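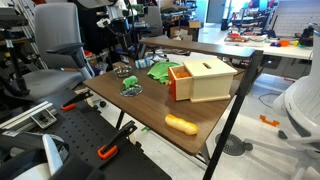

一张桌子上的小日子

我一直觉得,要认识一个人,不必去翻他的书柜,看他桌上随手摆着什么就够了。书柜多少是给客人看的,桌面却是给自己过日子用的。这几年我为杂志写家居稿子,去过不少漂亮得让人不敢坐下的客厅,最后记得住的,往往还是谁家桌角那只用旧了的小锅,或者一块没来得及叠的布。

这一期想聊的,就是桌面上的小东西。

先说桌子本身吧。深棕色的木纹桌面配黑色金属腿,这种搭配在Grelomville的旧货街上随处可见,有人嫌它沉闷,我倒是越看越喜欢。深色的底子有个好处,什么颜色放上去都显得精神:一块鲜绿的布,一只小玩偶,一根黄澄澄的玩具玉米,单看都有点孩子气,落在深棕色上却彼此相安,像冬天厨房里忽然多了几样刚买回来的菜。

说到布,我和做软装的老朋友Tegan Prendergast争论过好几回。她主张布就应该铺平,四角对齐,连垂下来的长度都要一样;我却总舍不得把布上那些褶子抹掉。今年五月她来我家吃饭,进门头一件事就是把我桌上的布抻直了,等她去洗手,我又悄悄把它揉松。两个人都笑,饭也吃得特别香。后来她松了口,说绿色的布确实可以皱一点,皱起来深深浅浅的,像一小片草地。

再说锅。小号的不锈钢锅,两边各有一只弯弯的提耳,盖子是圆的,顶上一颗小钮。这样的锅我自己有一只,是在Dunstan路口的杂货铺买的,口径12厘米,煮一碗甜汤刚刚好,两个人分就要客气一下了。它平时不进柜子,就搁在桌上,锅口敞着,盖子平放在一边,灯一开,锅底便亮出一团光来。

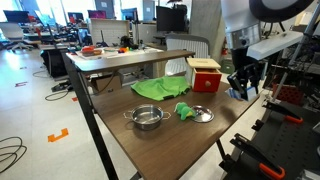

小锅、锅盖与绿色玩偶,后面是皱拢的绿布和红抽屉木盒。

很多读者来信问,锅和玩偶摆在一起会不会显得乱。我的看法是,乱不乱,要看它们之间有没有留出空来。东西挨得太紧,眼睛没有地方歇脚;离得太远,又像在赌气。我习惯先放最亮的那一件,通常就是锅,再把软的、暖的东西凑过去,让金属的冷光有个伴儿。有孩子的人家更不用操心,孩子自己会摆,而且摆得比我们大胆得多。我的小侄女就坚信锅盖是玩偶的床,每回来都要认认真真地安顿一番,谁挪动了她都看得出来。

至于那种带抽屉的小木盒,我是真心想多说几句。盒顶是浅浅的木头本色,抽屉漆成红的,正中一颗圆木钮,拉开来装不下多少东西,偏偏人人都愿意去拉一拉。我小时候,外婆也有一只差不多大小的盒子,里面放扣子、顶针和几张舍不得扔的糖纸。每次抽屉都推不到底,总留着一道缝,好像随时等着谁来取东西。长大以后我买过Mamano的首饰盒,做工精细,合上严丝合缝,用起来却总觉得少了点什么,想来想去,少的大概就是那道缝。

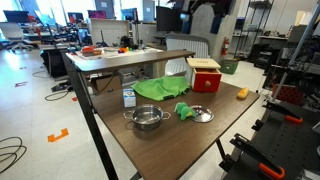 挑这类盒子,我会先把抽屉来回拉几遍,听听声音。顺滑当然好,稍微有点涩也不要紧,拿一小截蜡烛在滑轨处擦几下便会好很多。颜色倒不妨大胆,红抽屉配绿布,听起来像过节,真摆在一张深色桌上,看久了只觉得热闹又家常。红漆的面平时用软布干擦就行,别用湿抹布反复揩,尤其是木钮跟漆面相接的那一圈,最容易藏灰。

桌子后缘若有一层抬高的搁板,更是难得的福气。Tegan喜欢把它空着,说那是给桌子留的一口气。我没有她那份定力,总想往上头放点什么,信件、眼镜、半包饼干,隔几天收拾一次,收拾完又慢慢长回来。上个星期我终于下了决心,只留一个浅碟子装钥匙,到今天写稿为止还没有破戒。

稿子写到这里,锅里的甜汤也该关火了。我那块绿布还皱在桌子中间,Tegan晚上要来,我打算就让它这么皱着。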